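Godevside workshop - hand-held gripper set, weekly inspection
Unit: Rinamis pair, left and right
Station: bathroom bay

1. Housings
Check both bodies for cracks, mostly near the finger mounts. Left OK. Right has a hairline mark by the lower screw, same length as in March. Leave in service.

2. Fingers and jaws
Open and close each one 20 times with no load. No sticking. Left is a little slower to return than right but within limits. Wipe the contact faces with a dry cloth only.

3. Fasteners
Go over all 13 screws per gripper by hand. One loose on the left, tightened and marked with paint pen. Barnus screws are the wrong length for this housing, so do not use them as spares.

4. Battery and charging
Both charged overnight. Left read 56 percent at the end of the last shift, which is low for that many runs. Swap the pack if it happens again.

5. Markers
The white square marker on each gripper must be flat, clean and firmly stuck down. Replace it if a corner lifts - do not tape over it. Both pass. Indicator light next to each marker should be green before a run starts.

6. Grip under load
Pick up the kettle by its handle with the right gripper and raise it a little off the box, left gripper held clear. Keep the cord loop on top of the box. The kettle stays empty and unplugged for this check. Passed, no slip on the handle.
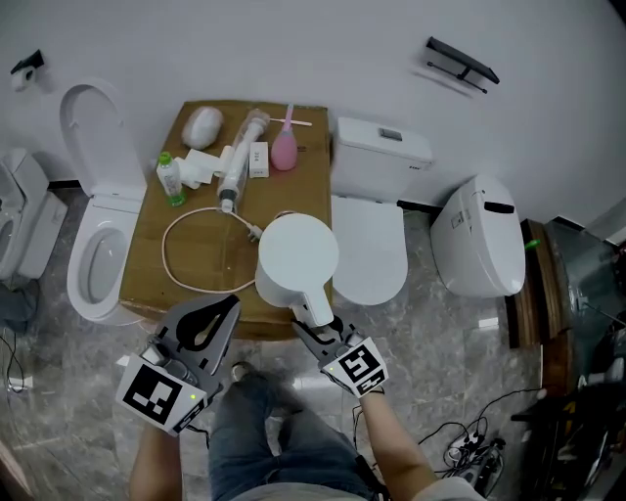 7. Floor and cables
Power strip and black cables on the right side of the bay need to be tied back against the wall. Still open from last time. Keep the walking path clear on both sides of the box.

8. Run counter
Reset at 200 cycles. Done at 4:30 pm, both sides.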